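# About Trimbridge

Trimbridge refurbishes and dismantles desktop computers for schools, councils and small offices.

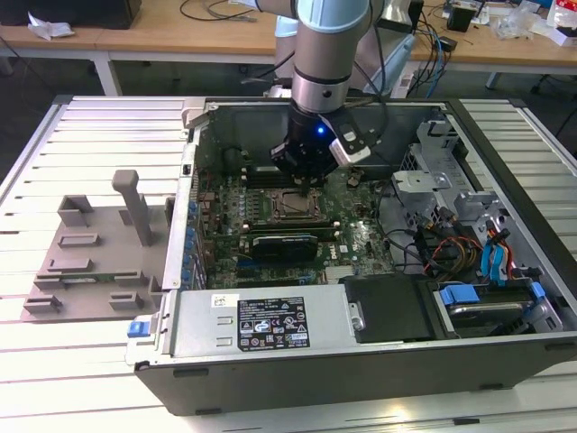
Most of our intake is ex-lease office towers. Each unit is laid on its side, the side panel comes off, and work proceeds in a fixed order: drives, memory, expansion cards, processor, power supply. Cabling is checked as it is released. Parts fit for reuse are tested and shelved by type; the remainder is sorted by material.

## What we handle

- Complete desktop towers, any make, working or not
- Processors, memory and graphics cards
- Power supplies, tested under load at our own bench
- Hard drives, wiped or physically destroyed on request
- Bare chassis, drive cages and brackets

We do not accept monitors, printers or batteries. Power supplies are never opened on site. A unit that fails the load test goes straight to metals recovery.

## Capacity

The workshop processes up to 400 towers a month. The minimum collection is 30 units; smaller lots can be dropped at the counter. Refurbished machines carry a 30-day return period, which covers the power supply and storage but not cosmetic wear.

## Records

Every tower receives a job number at intake. The number follows the chassis, and any part removed from it is logged against the same number until it is sold, refitted or scrapped. Customers receive a closing report listing each drive and its outcome. Reports are kept on file and can be reissued — ask for them by job number, as we do not index by customer name.

## People and partners

Zamfira Marinescu is workshop manager and signs off all drive destruction reports. Sketus carries out our collections. Sorted metals and circuit boards go to Marchal, and Fesis supplies the job-tracking software.

The counter is closed for stocktake through the first week of September. Bookings already confirmed for that week will be collected as normal.

Page last revised 24/04/2025.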